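4.2 Bystanders and reporting

In this section we look at what the people who were present did during the incidents, and at how this relates to whether the police were told. We had 173 incident accounts from the two towns, Plestville and Hultar. In 100 of them the person who was attacked or insulted said that at least one other person was near enough to see or hear it. The remaining accounts either mention no other person or are not clear on this point, and we leave them out of the present section.

We used the four codes of Pearce's earlier scheme: no reaction, indirect reaction, direct reaction, and reaction after the event. Indirect reaction includes calling the police, calling a shop worker or a driver, and recording with a phone. Direct reaction means that the bystander spoke to the attacker or stepped between the two persons. The last code was added in the second round of reading, when we saw that many respondents spoke with much feeling about people who came to them only when the attacker was already gone.

No reaction was the most common code in both towns. However, we must be careful with this result. The accounts come from the victims, and a victim under attack can't see everything that other people do. Two respondents in Hultar learned from an officer that a passenger on the same bus had called for help, and before that they believed that all passengers had only looked. It is possible that the same happened in other cases and the respondent never heard of it.

Direct reaction was reported in 23 accounts. In most of these the incident was verbal, and it took place inside a shop, a waiting room or a bus. On the street it was rare. Respondents explained this in different ways. A woman who works at a pharmacy in Plestville put it like this: "In the shop they know me, they buy from me. Outside I am just somebody with a foreign face." Other respondents gave less weight to being known and more weight to the presence of staff, who are expected to keep order. Our material doesn't allow us to separate these two explanations.

The physical attacks show another pattern. Here the bystanders seldom stepped in while the attack was going on, but many of them stayed afterward. They gave water, offered a seat, or waited until a family member arrived. Respondents valued this highly. Several of them named it as the reason why they later went to the police, even when the person who stayed said nothing about the police at all. One man, attacked near the Pickering underpass in March, said that he would have gone home and told nobody if an older couple had not waited with him for the next bus.

The opposite also appears in the accounts. In nine of them the respondent decided not to report and connected this decision with the behavior of the people around. The typical statement is that if those who saw it didn't care, the police would not care either. We find this important, as the campaigns in both towns speak to the victim only. The leaflet given out in Hultar explains in five languages how to file a report, but it has no line for a person who has seen an attack and doesn't know what to do.

Lionel Pearce, who read an early version of this section, pointed out that victims with good language skills may find it easier to ask a bystander for help, and that they also report more often for the same reason. We agree that this is a possible source of error. When we looked only at respondents who were interviewed in English, the pattern stayed in the same direction, but the groups became too small for a test.

We also asked about trust in the local police before the incident. In Plestville the answers were spread over the whole scale, while in Hultar they were mostly low. Respondents from the Binden district, where the station was closed and the nearest desk is now in the center of town, often said that the way was too long to make a report that would probably lead to nothing. For them the help of a bystander seems to have made less difference. We come back to this point in the discussion, together with the question of reporting by phone.

Figure 3
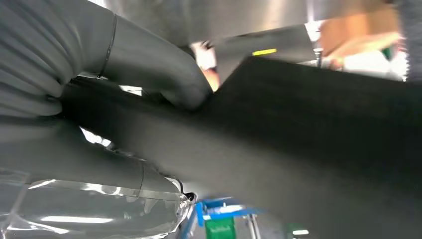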